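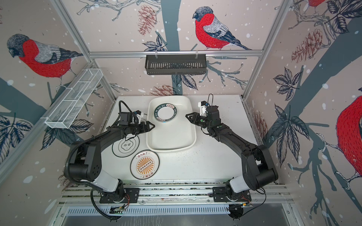 # Dish Room Meeting, Pustard Building Canteen

**Date:** 05/10/2018
**Present:** day shift, late shift, kitchen lead, the facilities manager, one representative from Lorngate
**Apologies:** night shift, who were asleep, and said so in writing

## 1. Minutes of the February meeting

Approved, with one correction. "Staff were delighted" now reads "staff were told."

## 2. The sorting cell

Lorngate reported that the two arms are working on plates and the white tray. Cups come next. Bowls come after cups. Gravy boats are "on the roadmap," and the kitchen lead asked for it to be noted that we own 19 of them and they're all in use on Thursdays.

Day shift asked why the arms get bullfinches and pinecones on three walls while the break room has been the color of old putty for years. Facilities will look into what's left of the wallpaper. **Action: facilities.**

Late shift asked whether the patterned plates could be kept for the cell and the plain ones for people. Lorngate would prefer the opposite mix in time, but wants the patterned ones for now. It was agreed that the plate reading HAO SHI HAO WEI goes back to the serving line when the cell is finished with it, as a customer has asked after it twice.

## 3. What happens to the sorting job

This item took most of the hour.

Management repeated that no hours will be cut before the trial ends. Day shift asked what happens the morning after the trial ends. Management repeated the first statement, slower.

Points raised from the floor:

- Sorting is the only job in the dish room you can do sitting down. If it goes to the arms, the people with bad knees need something other than the pot sink.
- Somebody still has to scrape. The arms don't scrape, and Lorngate has no plans in that direction.
- The new "cell attendant" role is listed at the same pay grade as sorting. Late shift read the duties out loud, which include fault logs, restarts and cleaning the two camera modules. The grade will be reviewed. **Action: management, in writing this time.**
- Training is 4 sessions per person. Late shift wants theirs during paid hours. Agreed.

## 4. Breakages

The kitchen lead gave the count for the quarter before the trial: 400 pieces, all by humans. There was a silence. Lorngate asked if it could use the number in a presentation and was told no.

Breakages in the cell will be logged on the same sheet as everyone else's, in the same pen.

## 5. Budget

The balance of $2,251 in the small equipment line was going to be spent on Tovar floor mats. Management suggested holding it for spare parts. Voted down. The mats are to be ordered on Monday.

## 6. Any other business

The Nerard radio is still missing. Whoever has it, the late shift would like it back, and doesn't need to know why.

Meeting closed when the lunch trays started coming through.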